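Notes from the work table: do small bins earn their keep?

Every October the organizing crowd decides we all need more containers, and by spring the catalogs are still at it. The latest one through the door is from Canness, with a cover promising "a home for every little thing." I have 241 little things on my own list at the moment, mostly loose parts and odd blocks, and I don't believe a single one of them wants a home. They want to be where I left them.

Still, readers keep writing in about bins, so I gave the idea a fair try. The rule in the Okeke booklet is that you sort by size first and by use second, and never let a bin get more than half full. Half full of what, it doesn't say. Four blocks in a small see-through bin is a very different matter from four boxes of screws.

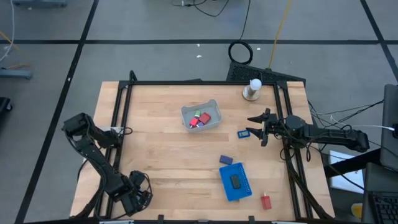

My quarrel with sorting by size is that it throws together things that have no business together. A small block and a small gadget may both fit in your palm, but one can be tossed in from across the room and the other can't. The booklet gives this problem 7 lines and then moves on to labels, which it loves. Labels get 150 pages, or it felt like that by the end.

What did work, a little, was sorting by how much I'd mind dropping the thing. Blocks go in the bin. Anything with a screen stays out until last and goes on a tray by itself. I have been doing it this way for a few weeks and the only real gain is that I stop less often to think. I'm not going to call that a system, and I'd be wary of anyone who wants to sell it to you as one (Stunel has a "drop-risk" tray set coming, so somebody does). 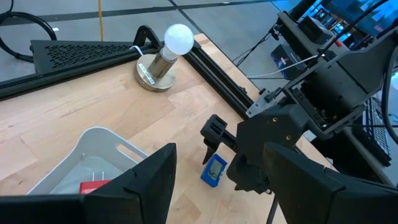

Bigger bins are where I lose patience. The Saltura people swear by handles, and fine, a handle is useful if you plan to carry the bin someplace. Most of mine never leave the table. A white bin with a slot cut in the rim looks tidy enough, but put a plastic bag or sheet in it along with a red box and you already have to move one thing to see the other. Multiply that by roughly 300 items and the afternoon is gone. Meanwhile a little gadget with a gray screen can lie on its side on bare wood and I know right where it is.

So no, I'm not ordering from the catalog this time. If you've had better luck with lidded bins, write and tell me, but please say how long you've kept it up. A week doesn't count. Letters that came in by 2019-03-14 will be in the next issue, and the rest will have to wait for the one after.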